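Section 4: Getting your first listing live

Right, you've made your account, you've verified your phone number and Mukum has stopped sending you welcome emails. Now for the part most landlords and small agents come to us for, which is putting a property up for let. I look after the help pages and I've set up more listings than I can remember, so I'll take you through it the way I do it myself.

Before you start, have the full address, the floor plan if you've got one, and the energy certificate to hand. You can save a half-finished listing and come back to it, but drafts are cleared after 17 days and I can't get them back for you!

1. Sign in and press Add a property. If you manage for more than one owner, pick the owner first. (I've got this wrong myself, and moving a listing between owners afterwards is a proper faff.)

2. Type the postcode and choose the address from the list. If it's a new build it may not show up yet, so press Enter by hand and fill in each line.

3. Choose the type: flat, house, room or studio. A maisonette goes under flat. Sorcha Hegarty on our support desk gets asked this nearly every day, so there's now a little note beside the box as well.

4. Put in the monthly rent. Use the figure the tenant will pay, with no pound sign and no pence. Bills included? Tick the box underneath and say which ones.

Caution: weekly rent goes in its own box. Put a weekly figure in the monthly box and you'll have a lot of very excited people on the phone by teatime.

5. Write your headline. You get 125 characters, spaces included, and the counter turns red when you go over. Street name, number of bedrooms and the nearest station will do nicely – save the lovely light and the friendly neighbours for the main description.

6. Add your pictures by dragging them into the grey box, or press Browse if dragging doesn't suit you. They go up in the order you drop them in. 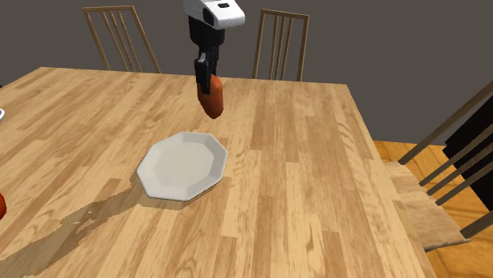
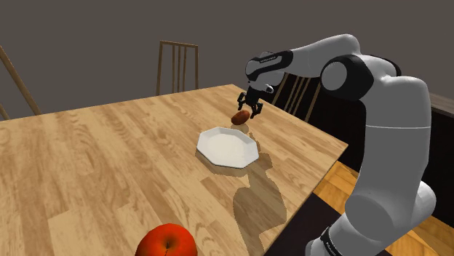 7. Drag the pictures about until you like the order. The first one becomes the cover, and it's the only one people see in the search results. I nearly always go for the front of the building or the main living room.

8. Set your viewing times. Mukum needs at least 2 slots before it will let you carry on. Kane Hollis, who lets a few places near me, blocks out the same Tuesday evening every week and swears by it, but do whatever fits round your own life.

9. Upload the energy certificate as a PDF. Photos of the paper copy get turned down, I'm afraid, even nice sharp ones.

10. Press Preview and read the whole thing through on your phone as well as your computer. Then press Publish.

Note: a new listing goes to a real person for checking before it appears. You'll get a text when it's done, or an email telling you what needs changing. Editing the rent or the address later sends it back for another check, but changing the description or the viewing times doesn't.

If the Publish button stays grey, scroll back up and look for a box with an orange outline. It's usually the deposit, which is tucked away under More details and is very easy to miss – we are going to move it. Fill it in, press Save, and the button should wake up.

Taking a listing down again is covered in Section 5, along with marking a place as let agreed.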